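Rastow hand-held gripper: your questions, my answers

I get the same emails over and over about this build (which is lovely, keep them coming!), so I've put the answers in one place. I'm Dineo Gumede, I build things in a shared workshop and then mostly finish them at home, and Rastow is the name I gave the gripper because my first folder of files needed a name and I'd already used all the sensible ones.

What is it, in one line?

A gripper you hold in your hand and work with a trigger, with a camera mounted behind the jaws. I squeeze, it picks things up, the camera records what the jaws were doing.

Do I need a robot arm to use it?

No. I don't own one. Ximena Nava at the workshop has a small arm and we'd like to bolt the same jaws to it one day, so the mounting holes are there, but everything on this page was done by hand.

How much did it cost?

Roughly 200 pounds, leaving out the camera, which I already had. A fair chunk of that went on linkage bars I cut wrong the first time. If you measure better than I do you'll spend less.

Can I print all of it?

Nearly. The pivot pins are metal and I'd leave them that way. I tried printed pins on the first version and they wore into little egg shapes, and then the jaws wobbled so much I couldn't pick up a pencil. The housing, the arms and the grip plate are all fine printed.

What are the finger pads made of?

Mine are a soft blue filament, printed slowly. They need a bit of give and a bit of texture on the face. Mine print with the face upright and I don't sand them afterwards — I did once, and they got slippery. Henrique Valente uses cast silicone on his and swears by it, but he also has the patience to mix silicone.

My jaws don't close evenly. What have I done?

Probably the same thing I did! Check these before you take it all apart:

The two inner arms might be swapped. They look the same and they aren't quite.
One pin may be tighter than the others. Back it off a touch and try again.
A pad bracket could be sitting proud of its seat. Press it home and nip up the screw.

If it's still lopsided after that, send me a photo with the jaws half open. Half open is much more use to me than fully shut.

Why is there a crosshair on the grip plate?

It's a mark for lining up. When I refit the camera I nudge it until the crosshair sits where it did last time, and then my old recordings and new ones match up well enough to compare.

Why such a wide lens?

I wanted the pads and the room in the same view. Straight walls come out bendy, you get dark corners, and you stop noticing after a day. Leonor Tavares wrote me a script that flattens it all out, and I hardly ever run it.

How long does a charge last?

The trigger is mechanical, so there's only the camera to think about. I get 40 minutes and then swap the battery.

What should I practise on?

Start with soft, forgiving stuff. Socks, sponges, a folded tea towel. Hard shiny things come later, and so does anything with a long pile, where the pads close on a tuft of fluff and you think you've got hold of the whole thing and you haven't.

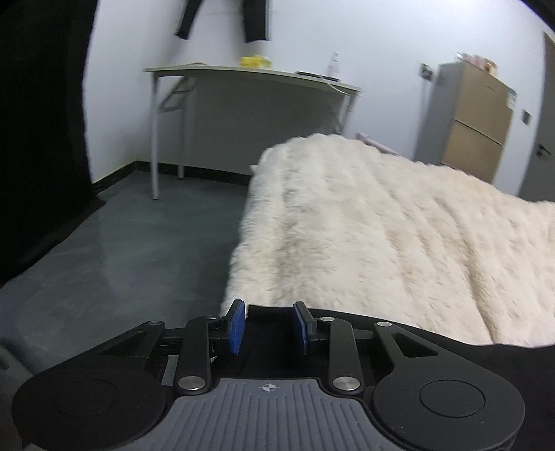
With fabric I go in low, close slowly and lift about a hand's width before I move sideways. I do 10 goes at each object and then change to something else, or my wrist starts complaining.

Is it heavy?

Heavier than I'd like. The weight is all out at the front, and I'm working on a slimmer bracket. February, maybe?

Can I sell ones I make from your files?

Yes, go ahead, just keep the name Rastow on the page somewhere and tell people what you changed.

Where do I send questions?

Use the contact form, and put "jaws" in the subject line so I spot it. I usually reply in the evening, after the printer's finished.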